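Home Profile Posts Search

Zane Ķēniņš
January. I am practising numerals on the whiteboard, for the price boards at Gostness. The eight is my enemy.

I begin at the top with a little hook. The lower loop always grows bigger than the upper one.

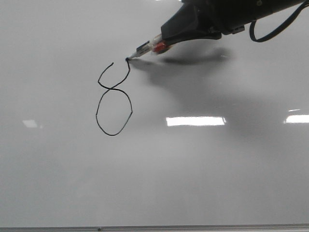
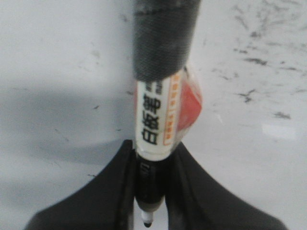
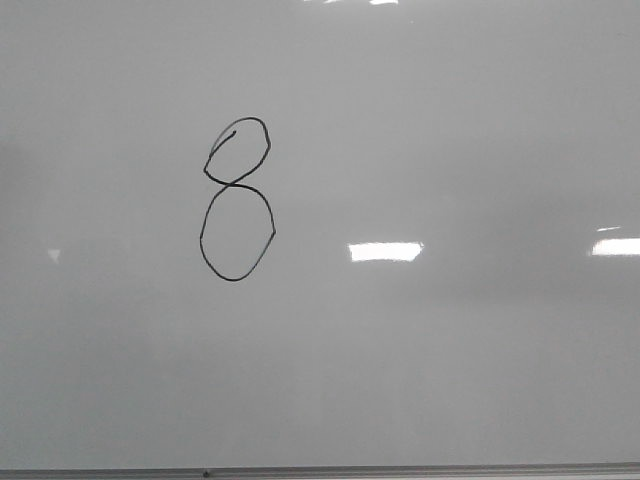
Black marker, thin line. I like the narrow waist in the last one.

Which numeral do you practise after the eight?
The 2, and then the 4 with an open top.

Tomorrow I try the whole number 932. Wish me a calm line.

Last updated: January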